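Quinlan Carry Box: Set-Up and Use
Section 4. Closing, latching and lifting the box

Read this section before you put anything in the box. The box is meant for craft supplies, small hand tools, first aid items and other dry goods. It is not sealed for food and it is not a child's seat or step.

4.1 Choosing a work surface

Set the box up on a flat table or counter at a comfortable height. You need enough clear space to lay the lid down beside the body while you pack. Wood, veneer and laminate are all fine as long as the surface is smooth. Wipe it first. Grit under the base will scratch a finished top when the box is turned.

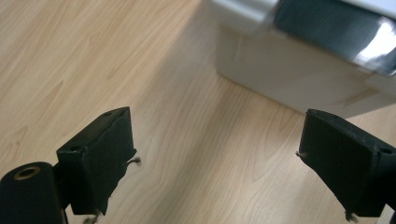 If the table rocks, fix that before going on. A folded card under the short leg is enough for most tables. Do not work on a cloth or a loose mat, which can slide when you press on the latches.

4.2 Fitting the lid

1. Pack the box so that nothing stands higher than the rim.
2. Check the rim for thread, paper scraps or crumbs and wipe them off.
3. Hold the lid level and lower it onto the body.
4. Press down on both sides with your palms. The lid should sit evenly all the way around.

Note: If one side stays up, take the lid off and look for an item caught under it. Do not pull the lid down with a latch.

4.3 Closing the latches

There are two latches, one on each side. They work the same way.

1. Hook the top of the first latch over the rim.
2. Push the lower part in toward the body until it clicks.
3. Do the same on the other side.
4. Tug each latch lightly outward with one finger. It should not move.

CAUTION: Keep fingertips out from under the latch as it closes.

4.4 Lifting by the handle

Before the first lift, turn the box so the handle runs across in front of you and there is a latch to your left and a latch to your right.

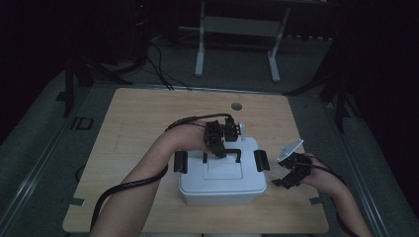

1. Look at both latches again. Never lift with only one closed.
2. Take the handle at the middle of the bar.
3. Raise the box an inch and hold it there. If it tips to one side, set it down and move the heavier items toward the center.
4. Carry it upright. Do not swing it.

CAUTION: The handle is attached to the lid, so the latches carry the whole load. If either latch is cracked or feels loose, lift the box from underneath with both hands until you have a replacement.

4.5 Opening

1. Put the box down before you touch the latches.
2. Steady the lid with one hand and pull the bottom of one latch outward.
3. Release the other latch.
4. Lift the lid straight up by the handle.

4.6 Care

Wash the body and lid with warm water and a little dish soap. Dry them fully before closing. No bleach, no scouring pads, no dishwasher. Replacement latches are sold in pairs as part 629. Lids are part 36 and come with the handle already fitted.

Comments (3)

plustevstead_crafts: Mine was stiff on the left side for the first week or so. It loosened up by itself. I keep more than 500 buttons and a pair of shears in there and the handle holds fine.

knotandhem: Does part 629 fit the older box with the gray lid? The page for that one is gone.

R. in the garage: Wish step 3 in 4.4 was printed on the lid. I had all my sockets at one end.

Contact Jimside Customer Help | © Jimside Housewares. All rights reserved. | Back to top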